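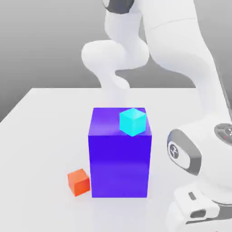 A simulated workstation from the Carrier program at Naninitz, with one cube on top of the large box and a second on the table beside it.

Operators at the Naninitz distribution center in Penden now begin one shift a week at a computer screen. Every Wednesday at 6 a.m., members of the kitting department review the simulated runs that will decide how the robot arms on the floor pick up, move and set down goods during the days that follow. They mark the runs they would accept from a new colleague and the ones they would not. Their marks are then used to adjust the program before it reaches a real machine.

The practice is part of Carrier, the automation program that Naninitz introduced in Penden last August. The company supplies assembled kits of small parts to repair shops and equipment makers. Its Penden site employs 134 people and keeps 1,136 different items in stock. Until Carrier, every kit was put together by hand at long benches, with a printed list clipped to a rail above each position.

"The company had bought machines before," said Barnabás Kerekes, who heads operations at the site. "Those machines wrapped, weighed and labeled. They stood at the end of the line and took over after a person had made all the decisions. With Carrier we were asking a machine to do part of the work at the bench itself, and the people at the bench had a right to know how that would be done."

Simulation was chosen as the starting point on grounds of cost and safety. An arm in a computer model can drop a part, knock over a carton or reach for the wrong item without stopping production. The models used for early trials are plain by design. Goods are replaced by colored blocks and boxes, and the bench by a bare white surface. A trial may ask the arm to take a small cube from the top of a larger box, or to pick up another that lies close against its side.

To an experienced kitter, tasks of this kind appear trivial. For the engineering team they contain several of the problems that make bench work hard to automate. An object placed on top of another must be lifted without shifting what is under it. An object set down next to a tall box leaves little room for the fingers of the gripper on one side. The arm must also find a path to each that keeps its own wrist and hand clear of everything else on the table.

Kitting staff were first invited to comment on these trials as a courtesy. Their comments soon changed the work. Several operators observed that the program approached parts beside a carton from directly above, at the same speed it used on an open surface. At the benches, they explained, a person slows down near a carton wall and often turns the part slightly away from it before lifting. The engineers added a similar movement to the program, and the review became a regular duty with its own hours on the roster.

Seven stations in Penden are now equipped with arms. Each is paired with a staffed bench. The arm handles the rigid, regular items that arrive in known packaging. The person at the bench adds seals, cables, soft pouches and anything else that bends or tangles, checks the contents against the order and closes the kit. Orders that consist only of soft or irregular goods do not pass through the new stations at all.

For those who work there, the most noticeable change has been in the rhythm of the day. Kitters previously set their own pace and were measured on kits completed per shift. At a paired station the arm works steadily, and its output collects in a tray if the person beside it is delayed. In the first weeks, some employees reported feeling hurried by a full tray. The site responded by allowing operators to pause the arm without entering a reason, and by removing the individual kit count from the paired stations.

The removal of the count was debated at some length. Supervisors had relied on it when planning shifts, and a number of faster kitters had taken pride in their results. Under the present arrangement, planning is based on the output of the department as a whole. A bonus formerly linked to the individual figure has been folded into base pay for all kitting staff.

Job descriptions have also been revised. Naninitz has created the position of station lead, open to any kitter who completes 70 hours of training. The course covers safe entry to the station, recovery after a stopped movement, basic changes to the picking sequence and the assessment of simulated runs. Training takes place during paid hours. Station leads receive a higher rate and share responsibility for deciding when a new item is ready to be assigned to an arm.

The company has stated that no position in Penden will be ended as a result of Carrier during the current labor agreement. Employee representatives welcomed that commitment and have asked that it be extended. They point out that several posts left open by retirement have not been filled, and that a department can become smaller without a single dismissal. Management has agreed to report staffing levels by department each quarter. Talks on the next agreement have not yet begun.

There are also questions about skill. A kitter who no longer handles rigid parts may lose familiarity with them, and this matters when a station is down for service and the entire order list returns to the benches. The site therefore rotates staff between paired and fully manual positions. Some employees would prefer to stay in one place, and the length of each rotation has been adjusted twice in response to their requests.

Mr. Kerekes described the results so far as sound, with reservations. Errors in the selection of rigid parts have fallen. Delays caused by unfamiliar packaging have risen, particularly when a supplier changes a carton without notice. In such cases the item is returned to manual picking until the new carton has been modeled and reviewed. "A person looks at a new box and carries on," he said. "We now have a procedure for a new box. I consider the procedure a good one, but it takes time that we did not have to plan for in the past."

Naninitz intends to bring Carrier to its smaller warehouse in Skikska next. Station leads from Penden will conduct the first part of the training there, and kitting staff in Skikska will take part in the simulation reviews before any equipment is installed. The order in which items will be moved to the arms is to be decided by the two sites jointly.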